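We got to Pullden on Sunday just after lunch, and Ghazala Jafri took us straight up to the simulation room (best bit of the whole open day!). They were gathering practice runs for the arm, all on screen, and had 1,272 saved already.

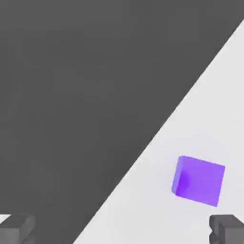
The purple cube on the simulator screen, gripper open.

I had a go with the controller and managed 2 good ones - Ghazala kept both, which made my afternoon. She wants 256 more by September. Then tea, and a very long queue for the car park.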